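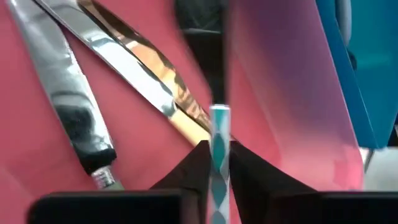
03/11/2018

Arrivée à Pronddale un peu avant neuf heures. Il faisait froid dans l'atelier et j'ai gardé mon manteau le temps que les contrôleurs démarrent. Nazma Howlader était déjà là, elle avait rebranché le bras de droite et remis les câbles en place après nos essais précédents.

On teste toujours le kit Lemieux, celui que Vuline propose à l'essai pendant 30 jours : 2 bras, les pinces, le logiciel de pilotage et une assistance par téléphone. Je dois rendre un avis écrit avant la fin de la période. Jusqu'ici je n'avais noté que l'installation, qui nous a pris une journée et demie alors que la brochure parle d'une matinée.

Aujourd'hui, tri d'objets de tous les jours entre deux bacs, le rose et le bleu. J'ai voulu des choses difficiles à prendre. Les couteaux sont ce qu'il y a de pire pour la caméra du poignet : la lame renvoie tout ce qui l'entoure et le logiciel hésite sur les contours. Le crayon à losanges verts et blancs pose un autre problème, il est mince et les doigts de la pince sont larges. Tenu droit, ça va. Pris en biais, il tourne entre les doigts dès que le bras accélère.

Nazma a baissé la vitesse de fermeture et la prise est devenue meilleure. Le réglage se trouve dans un sous-menu qui s'appelle « confort », je ne l'aurais jamais cherché là. Dans la notice, il est donné en une ligne, sans valeur conseillée. On a fini par noter nos propres valeurs au dos du bon de livraison.

Reste la question de l'approche. Quand la pince descend vers un objet posé près d'un autre, elle ne tient pas assez compte du voisin. J'ai arrêté le bras deux fois à la main avant qu'il ne touche une lame. Il n'y serait peut-être rien arrivé, mais je ne veux pas abîmer les garnitures des doigts, le jeu de rechange est facturé à part. Le bouton d'arrêt répond tout de suite, c'est à mettre au crédit du kit.

Appelé Francine Carrier chez Vuline vers onze heures. Elle a répondu elle-même, sans musique d'attente. Je lui ai posé mes questions dans l'ordre : les reflets sur le métal, la descente trop directe, le prix de l'option Stanamura. Pour les reflets, elle conseille de déplacer l'éclairage ou de mettre un diffuseur. Pour la descente, il existe un mode par paliers, qu'elle doit nous envoyer avec une mise à jour. L'option Stanamura, qui ajoute la reconnaissance des objets transparents, coûte 1 477 euros hors taxes. J'ai trouvé ça cher pour un logiciel qu'on n'a pas essayé et je le lui ai dit. Elle va voir si on peut l'avoir pour le reste de l'essai.

Déjeuner sur place, soupe et pain. Nazma a relu la partie du contrat sur la maintenance. Le déplacement d'un technicien est compris la première année, ensuite c'est à l'heure. Elle voudrait qu'on demande un forfait.

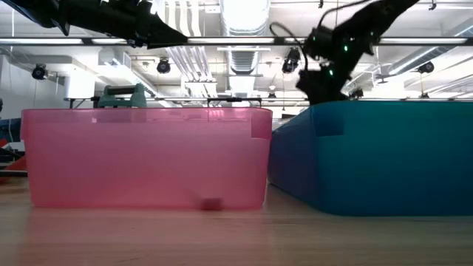
L'après-midi, on a surtout travaillé sur les bacs. Les parois du rose laissent passer la lumière, et la couleur se dépose sur ce qui se trouve à côté. Pour l'œil c'est sans importance. Pour la caméra du poignet je n'en suis pas sûr, et je l'ai ajouté à la liste pour Francine. Les rebords sont l'autre sujet. Il faut que le bras passe au-dessus avec assez de marge, puis qu'il descende sans que son boîtier vienne frotter. Le logiciel permet d'entrer la hauteur du bord, mais une seule valeur pour toute la table. Si un jour on prend des bacs de hauteurs différentes, il faudra régler sur le plus haut et perdre du temps sur les autres.

J'aime bien les voyants verts sur le bras, on les repère de l'autre bout de l'atelier. Les câbles, par contre, font des boucles que je trouve trop libres pour une machine qui bouge toute la journée. Une gaine aurait été normale à ce prix. Nazma pense qu'on peut en poser une nous-mêmes avec des colliers. Je préfère demander d'abord, à cause de la garantie.

Les deux bras ensemble, c'est encore laborieux. Chacun attend que l'autre ait dégagé la zone commune, et cette zone est par défaut beaucoup trop grande. On l'a réduite par petites étapes. Le mouvement est plus fluide mais il y a toujours une pause au-dessus des bacs – une seconde ou deux, pendant laquelle rien ne bouge et on se demande si tout s'est bloqué.

Je voulais lancer une série de 100 prises avant de partir, on n'a pas eu le temps. Ce sera pour la prochaine séance, avec le mode par paliers si la mise à jour est là. Je ne donnerai aucun taux de réussite dans l'avis tant que cette série n'est pas faite.

Mon impression à ce stade : le matériel est solide, l'assistance est bonne, la notice est faible. Pour un atelier qui a quelqu'un comme Nazma, c'est utilisable. Pour un atelier où personne n'a jamais réglé un bras, je déconseillerais de l'acheter sans la journée de formation, que Vuline vend séparément et dont je n'ai pas encore le tarif. La livraison définitive, si on signe, se ferait en mars.

Rentré vers dix-neuf heures. Penser à apporter un diffuseur, des colliers, et une deuxième copie de la notice pour l'annoter.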